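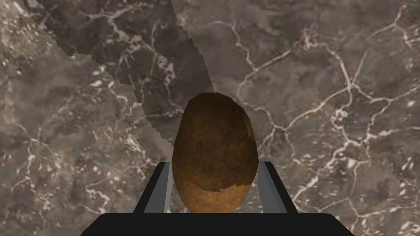 Looking after stone countertops without losing your mind

I waited years for a stone counter, and when we finally got one in the Ashby house I was so scared of it that I chopped everything on a board in my lap! I've calmed down a lot. Marble is softer and fussier than granite, yes, but the daily care takes hardly any time, and I love it more every year.

Everyday wiping

Warm water, a drop of plain dish soap, a soft cloth. Go over it again with clean water and then dry it with a towel. Please don't skip the drying - that's where the shine comes from, and hard water (ours in Bullthorpe was terrible) leaves chalky rings if you let it sit.

Keep these away from marble: vinegar, lemon juice, bathroom descaler, and any "natural" spray with citrus in it. Acid eats into the polish and leaves a dull spot called an etch. Sealer won't stop it, either. Sealer slows down stains, and etching is a different problem altogether. Wine, tomato sauce and salad dressing count as acid too, so wipe those up right away and finish the pasta later.

The water drop test

Put a spoonful of water on the counter near the sink and leave it for 11 minutes. If it's still beaded up, your sealer is doing fine. If the stone has gone dark underneath, it's time to reseal. I do this every April, when I'm also cleaning behind the fridge, and most years I get to put the bottle straight back in the cupboard (hooray).

Getting out an oil stain

My favorite trick, and I learned it from my neighbor Noelia Barroso after a very sad evening with a leaky bottle of olive oil. Mix 200 grams of baking soda with enough water to get a paste like thick peanut butter. Spread it over the stain, a little past the edges, cover it with plastic wrap and tape down the sides. Leave it overnight, then take the wrap off and let the paste dry out completely before you lift it with a plastic scraper. Rinse and dry. Mine took 2 rounds, and an old stain can take more, so keep going if it's getting lighter!

Try any paste or cleaner on a hidden corner first. Behind the toaster is perfect.

Little rings and scratches

For a faint etch, marble polishing powder and a damp cloth work wonders. Small circles, light pressure, and stop to look often. Deep scratches are a job for a stone shop, and I wouldn't go near them with sandpaper.

Things that help

Trivets, lots of them - I keep nine in a drawer and they're always all in use. A tray under the oil and vinegar bottles. Felt dots on the bottom of the mixer and the fruit bowl. A squeegee by the sink, the cheap shower kind.

Next time I'll get into grout, which I've been fighting with in the laundry room. If you have a good method for old yellow grout, send it over, I'd love to try it!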